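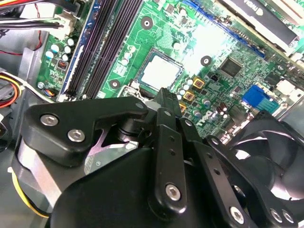
February 11, 2024

Clock skew on the Ornudano test cluster, continued.

Came in to look at the write ordering problem again while the cluster was quiet. Summary for Tâm and Mwende, who have the next block of time on it.

Symptom as before. A client writes a key through the Arthorpe node, reads it back through Ulurow and sometimes gets the older value. Replication log on Ulurow shows the newer write arriving and being thrown away. We use last-write-wins on wall-clock timestamps, so if Ulurow's clock runs ahead, any write it accepted earlier looks later than one that really followed it.

Measured offsets against the time server before touching anything. Arthorpe and Kombo were both within a millisecond. Ulurow was 40 ms fast and holding there. The time daemon was running and reported itself synchronised, but the config on Ulurow still pointed at the old server we moved away from in June. Samran had flagged this in the migration notes and I missed it when I rebuilt the node. My fault.

Corrected the config, restarted the daemon, let it slew instead of stepping. Offset came down under a millisecond and stayed there through lunch.

Reran the ordering test, 101 writes per batch, alternating between nodes, same key.

Before the fix: 9 lost writes in the batch.
After the fix: 0 lost in the first batch, 0 in the second, 1 in the third.

So the clock was most of it but the design is still wrong. The one remaining loss was two writes landing in the same millisecond on different nodes. Our tie-break is node name in alphabetical order, so Arthorpe loses to everyone. I had forgotten we did it that way. It was meant to be temporary.

Options as I see them:

Hybrid logical clocks. Keep the timestamp close to physical time but carry a counter, and bump it whenever a message arrives with a later stamp than ours. Fits in the existing 64-bit field if we give up some of the low bits. Fixes the case where a client reads a value and then writes based on it, provided the client passes its last stamp back. Ours doesn't at present.

Version vectors. Would tell us when two writes are concurrent, but then the application has to merge them, and Samina's team have said they don't want siblings coming back from a read.

I favour the first. Morag disagreed at the whiteboard on Friday and would sooner send all writes for a key through one leader. Fair point for the billing keys, less so for session data, where we want either side of a partition to keep accepting writes.

Also noticed, unrelated: Kombo's log volume is nearly full. Rotated by hand. The rotation job runs as a user that no longer exists.

To do
- Mwende: add an offset check to monitoring, alarm at 9 ms
- Tâm: see how much work it is for the client library to return the last stamp
- me: fix the rotation job on Kombo, then diff the time config on all three nodes against the repo
- ask Samran if anything else still points at the old time server

Test script is in the ordering directory, run it with the alternate flag or it only talks to one node. Left the cluster up with the test keys still in it.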